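Print this page | E-mail this page

Travondale Tenants' Potluck Club
Minutes, February meeting

We got going at 7:10 in the Moya Street hall, and I'm taking notes again, so blame me for the spelling. Benito Pastor ran things. Last month's minutes were read and passed with one fix (it was Fitriani's lentil dish that ran out first, and I had given the credit to somebody else. Sorry!).

Money: we have $3,713 in the account. The hall wants $1,490 for the spring dates, and after a fair bit of grumbling we voted to pay it all at once — 4 against, everybody else for.

Spring supper: Fitriani Ismail would like a soup night and I'm all for it. Benito worries about keeping that much food cold beforehand, so we talked fridges for ages.

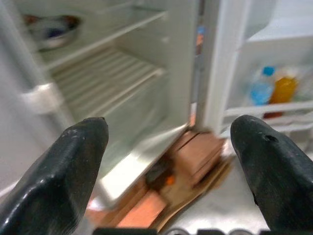 We settled on dropping off cold dishes after 3 in the afternoon, with lids on and names on the lids, please. Bread will come from Panatico again. I said I'd call them and ask for the seeded rolls, which went so fast last time that I never got one.

Flyers: Jomness can print them by the end of the month if we send the wording soon. Fitriani has a draft and will pass it around.

Other business: the folding chairs squeak. Benito is bringing oil.

We wrapped up at 8:40 and stacked the chairs.

Print this page | E-mail this page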